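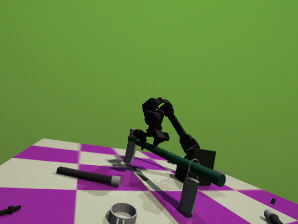
Slide 1. Simulated arm, gripper open over the green rod.

OK, hi everybody. Leave this one up while people find seats, then start talking over it.

So this is the Redholm project, and what I want to get through in my 10 minutes is one method and one result. The method is a boring one and I love it — we change how the table looks on every single episode. Colors, squares, backdrop, all of it gets drawn fresh. This episode happened to get magenta. (Pause, people usually laugh at the magenta.)

Point at the gripper. The policy has to close those two fingers on the rod between the posts, and it only gets camera pixels. No object positions, no cheating. The sticks and the ring lying on the table are clutter, and clutter gets shuffled too. Say that slowly, I rushed it at the September run-through and got asked twice.

Numbers now. We trained on 169 scene looks, with 5 random seeds, and tested on 4 looks we kept hidden. The policy trained on a single plain table fell apart on all 4. The one trained on everything held up on 3 of them and got shaky on the last, which was the darkest. I don't have a great story for that yet! My guess is the rod's underside gets lost when the lighting drops, but it's a guess, so say guess.

Somebody will ask about shadows. Yes, we leave them on. We tried turning them off in Plakitz (our simulator, remind them) and grasps started landing too high. I think the policy was leaning on the rod's shadow to judge height — happy to argue about it over coffee.

Somebody will also ask about real hardware. Everything I show today is simulation. The Wekuvell arm tests come next, and I'm not promising anything.

Then go to slide 2, the Sisodia baseline plot. Explain the axes first this time. If I'm past six minutes, skip the seed chart and go right to the failures.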